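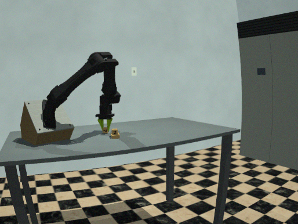

Page 8 of 9

**Thread: Block stacking in sim, fingers close but the grasp pose is off in yaw**

---

**tern_loop** wrote:

Continuing from page 7, as the moderators asked me to keep it in one thread.

State of things: ViperX-class arm model in Radivby, joint position control, planner is the stock Paracha sampler with the default smoothing pass. Task is to pick the single block and put it on the two that are already stacked. The still at the top is from the end of the descent, just before the close command goes out.

Position error at the fingertips is fine. Yaw is the problem. Over 40 resets with randomised block poses, 9 ended with the pads touching a corner first, and the block twisted as they closed. In every one of those the estimated yaw was wrong before the arm had moved, so I don't think the controller is involved.

Perception is a fixed camera, segmentation mask, then a minimum-area rectangle on the projected top face.

---

**quillback** wrote:

Minimum-area rectangle on a square top face gives you an angle modulo 90 degrees, so wrap it before you compare with ground truth. Have you done that? Half the "yaw errors" posted on this board are wrapping errors.

---

**tern_loop** wrote:

Wrapped to plus or minus 45. The 9 are what is left after that.

---

**Shinji Shimada** wrote:

Look at the mask before the rectangle. With the lamp placed as you have it, the arm throws a shadow across the table towards the target block, and the table is plain grey. If your segmentation has any colour threshold left in it, the shadowed side of the block and the shadow on the table can merge. The rectangle then fits to block plus shadow and leans the way the shadow leans.

Quick test: turn shadows off in the renderer and run the same seeds.

---

**mossgate** wrote:

I'd go the other way and stop using the outline. The blocks are marked. There's something like a 7 on the one between the fingers and a clear 2 on the upper block of the stack. Fit the face with the mark on it and you get full yaw, no 90 degree ambiguity.

---

**quillback** wrote:

Disagree. The mark is on a side face. For a good share of random poses it points away from a fixed camera and you have nothing. You would need the outline method as a fallback, so you may as well fix the outline method.

---

**mossgate** wrote:

Then randomise so that the mark is always visible. It's sim.

---

**quillback** wrote:

Which removes the cases that fail. That isn't a fix.

---

**tern_loop** wrote:

Shadows off, same 40 seeds: 1 failure. Shadows back on, but estimating yaw from depth points above the table plane: 1 failure, same seed. So Shinji had it. I had left a brightness threshold in the mask step from an earlier version with a white table.

The remaining seed has the target close to the stack. The right finger clips the stack on the way down.

---

**Shinji Shimada** wrote:

Your gripper mount is wide and the fingers are angled, so the swept volume on the way down is larger than the tips suggest. Is the stack in the collision scene as two boxes or one?

---

**tern_loop** wrote:

One, axis-aligned, sized from the upper block.

---

**Shinji Shimada** wrote:

The lower block is turned relative to the upper one and sticks out past it. Use two oriented boxes. Then give the planner both grasp yaws, 90 degrees apart, and let it reject the one that collides.

---

**palletjack43** wrote:

Seconding two boxes. We had the same fault in a Clasudus cell model, except that the padding was large enough to hide it until somebody reduced it. Also check that your pre-grasp to grasp segment is being collision checked at all. In Paracha the straight-line approach skips the check unless `approach_check` is set to true. The default is false.

---

**mossgate** wrote:

The default is true.

---

**palletjack43** wrote:

True in the Seseo fork. False upstream. Changed in April.

---

**tern_loop** wrote:

Upstream here, and it was false. With it set to true and two oriented boxes, the planner picks the other yaw on that seed and the grasp closes cleanly. 40 of 40 on the original set.

Config as it stands:

```
mask_source: depth
yaw_wrap_deg: 45
grasp_yaw_candidates: 2
stack_model: per_block_obb
approach_check: true
```

Placement is next. The release height is still hard-coded and I expect it to be wrong for the third level.

---

**quillback** wrote:

Run a fresh set of seeds before you move on. You tuned on those 40.

---

**tern_loop** wrote:

Running now. Will post on the next page.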